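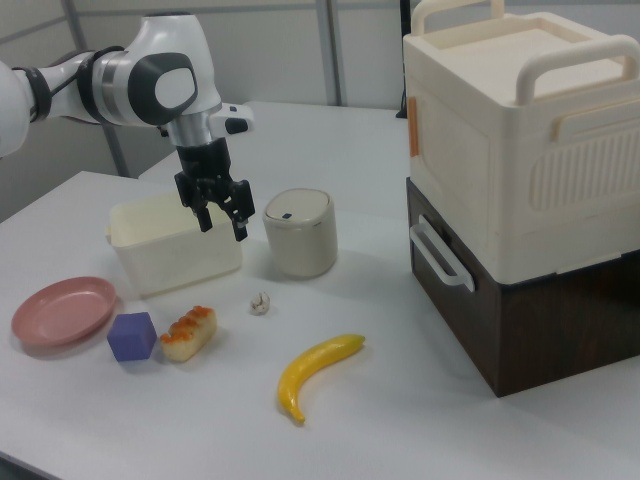 Bovimville is a small place to go looking for robots, and the workshop where the gripper trials are run is easy to walk past. The engineer in charge had the kettle on before I'd found a chair, and was talking about fingers before it boiled.

"People always ask about the arm," she told me. "The arm is lovely, I've no complaints about the arm, but it's the last few centimetres where you win or lose the day."

Since September she and a colleague have been comparing two parallel grippers, which they call the Lener and the Vullero after the projects that paid for them. Each has to get through 2000 picks, with toy food, foam blocks, plates and tubs as the things to be picked. They are 700 picks into the second one.

I asked which object gave the most trouble, rather expecting her to say something heavy. "Oh, the plates," she said at once. "A shallow plate lying on a flat table gives you hardly any edge to get hold of. A foam cube forgives you nearly everything, bless it. And a toy banana is curved, so if you come at it from the wrong angle it rolls round between the fingers and you've got to start again."

The Lener closes faster, she says, and for the first week she was sure it would be her favourite. Then she began to notice how it squeezed. "The Vullero is slower, I'll admit that, and my colleague grumbles about it, but I can set the force low and trust it to stay there. With soft things I'd take that over speed any afternoon."

They disagree about the camera as well. He likes a fixed view of the whole table, she would put everything on the wrist, and so for now they record both and argue over lunch.

The next job is a set of softer fingertips, which she has been cutting by hand from rubber sheet. The first pair came out crooked. She fetched them from a drawer to show me anyway, and we had another cup of tea.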